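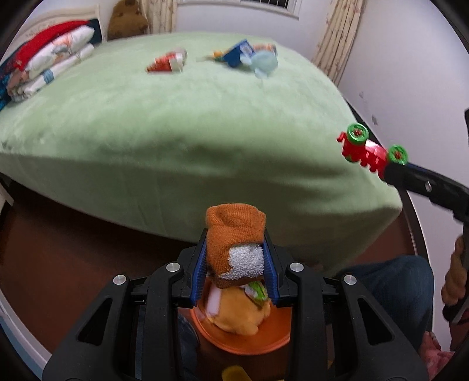

Vistoria do quarto de criança, unidade 7, casa de hóspedes Vidal
Preenchida por mim, entre a saída da manhã e a entrada das 16h. Comentários à vontade, já sabem como eu sou.

1. Lençol de baixo bem preso nos cantos: OK
É o verde-claro aveludado, que eu adoro! Puxei os quatro cantos e nenhum saltou. Só peço que não vá à máquina com as toalhas, porque apanha borboto.

2. Cama livre de comida e embalagens: A CORRIGIR
Havia um pacote de snack vermelho e branco, meio amarrotado, e uma caixa azul inclinada ao lado. Em quarto de criança pequena, comida fica na cozinha — já escrevi isto em agosto e volto a escrever.

3. Brinquedos com rodas fora da passagem: A CORRIGIR
O vermelho de rodas verdes estava mesmo junto ao canto da cama. Quem se levanta de noite pisa aquilo e vai ao chão (falo por experiência, no corredor de minha casa). Cesto com ele.

4. Peças pequenas e tampas: A CORRIGIR
Uma tampinha redonda amarela. Guardar em sítio alto ou deitar fora se não se souber de onde é.

5. Peluches: OK, com nota
O amarelo está na taça laranja e ainda traz a etiqueta verde e branca. Puxei-a e está firme, mas se o hóspede tiver menos de três anos eu cortava-a rente.

6. Meias e roupa esquecida: A CORRIGIR
Uma meia de malha laranja. A outra, nem sinal dela! Vai para o saco dos perdidos, com o número do quarto.

7. Espaço debaixo da cama: OK
Fui lá com a lanterna, que aquilo é escuro. Algum pó, nada mais.

8. Tomadas com protetor: OK
São os da Lornum, entram bem justos.

9. Estante fixa à parede: POR CONFIRMAR
Abana um bocadinho em cima. O Gaspard Chevalier ficou de trazer buchas novas, até 50 mm servem.

Próxima volta: pontos 2, 3, 4 e 6 antes de entregar a chave, o 9 quando houver buchas.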